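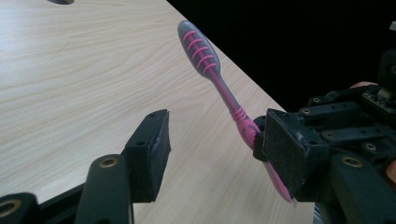
Figure 2.1 Pink and gray toothbrush over a wooden tabletop.

Chapter 2
Planning Runway Closures for Pavement Work

A runway that needs a new surface can be closed outright until the work is finished, or it can be closed in short periods and handed back to traffic between them. The choice affects cost, the length of the program, and the quality of the joints in the finished pavement. This chapter covers the second method, usually called staged resurfacing. Drainage and lighting are treated only where they limit the length of a stage.
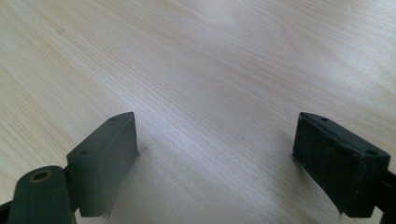

2.1 The Length of a Stage

The length of a stage is set by the time left after fixed tasks are subtracted from the closure. Fixed tasks include moving equipment onto the runway, sweeping, temporary marking, and the final inspection. Paving time is whatever remains. At the end of each stage a temporary ramp joins the new surface to the old one, and its slope must stay within the limit set for aircraft operations. The ramp is cut out at the start of the next closure. 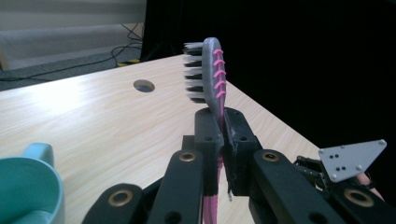
PENPORT, December. The contractor, Rustad, began night work on the main runway on Tuesday under a program drawn up by Aslak Rønning. The section to be resurfaced is 423 meters long and will be completed in 2 stages. The first covers 400 meters. The remainder adjoins the taxiway crossing and has been assigned a closure of its own.

The notice gives lengths but no paving rates, so the reader cannot check whether the first stage fits the hours available. A complete stage plan would also list
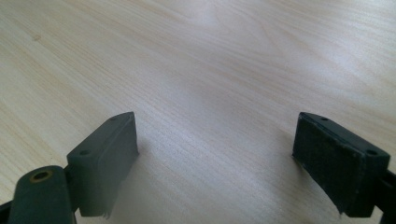

the cooling time allowed before the first landing, the latest hour at which paving may start, and the person authorized to stop the work. Melquiades Ochoa's plan for the airport at Suvon, reproduced in Section 2.4, states all of these on a single sheet.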